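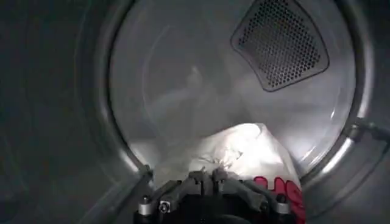
A plastic bag at the mouth of a dryer drum. Please check the drum before you start a load.

Laundry Room Notes
Gestville Residents' Newsletter, March 2020

The dryers in the Skidside laundry room were serviced last month, and the repair bill came to $700. Most of that went to two machines with melted plastic on the drum and over the vent holes. The rest paid for a new door latch on the dryer nearest the folding table.

Plastic bags are the main problem. People carry clothes down in a bag, tip everything into the washer or dryer, and the bag goes in along with the last few things. A thin bag softens quickly once the drum heats up. It sticks to the metal, and then it sticks to the next person's clothes. If it ends up over the perforated panel at the back, the air can't move the way it should and the load comes out damp at the end of a full cycle.

Before starting a dryer, open the door all the way and look inside. Run a hand along the lip at the front of the drum, where small items tend to stay behind. Socks and dryer sheets are the usual finds. White bags are easy to miss against the steel, especially in the evening with only one set of lights on.

If you find plastic already stuck to a drum, do not run the machine and do not scrape at it with a key or a knife. Two of the drums have scratches from this and they snag knitwear. Hang the "out of order" card on the door handle and leave a note in the box by the entrance with the machine number. The cards are on the hook beside the sink.

Lint screens should be cleaned after every load. The screen is in the slot under the door on the Skidside machines. In the Jondavach building it lifts out from the top. Lint goes in the covered trash can. Please don't leave it on the windowsill.

A few other items:

The price of a dryer cycle stays the same through May. It will be looked at again when the new service contract with Costache starts.

Bags that are left behind are put on the shelf over the sink and can be taken by anyone. Clothing goes in the bin under the folding table and is kept for 5 weeks, then donated.

Rugs with rubber backing should not go in any of the dryers. The large machine in Jondavach will take a comforter, but only one at a time.

The laundry room will be closed on a weekday morning later this month so the exhaust duct can be cleaned. A sign with the date will go up on both doors. Loads still in the machines at closing time will be moved to the folding table.

Comments (4)

skidside3b
Is the dryer by the window one of the ones that got fixed? It took me two cycles to dry towels last week and I cleaned the screen first.

maplegate
Same here with the one by the window. I put a note in the box.

Laundry desk
Thank you, we have the note. That machine was not part of the February repair. It is on the list for the duct cleaning and will be looked at then. Please use another one for towels until that is done.

toploader
Could we get a second trash can on the Jondavach side? The one there is full by Saturday and that's why people put lint wherever. Also the hook for the cards has come off the wall again.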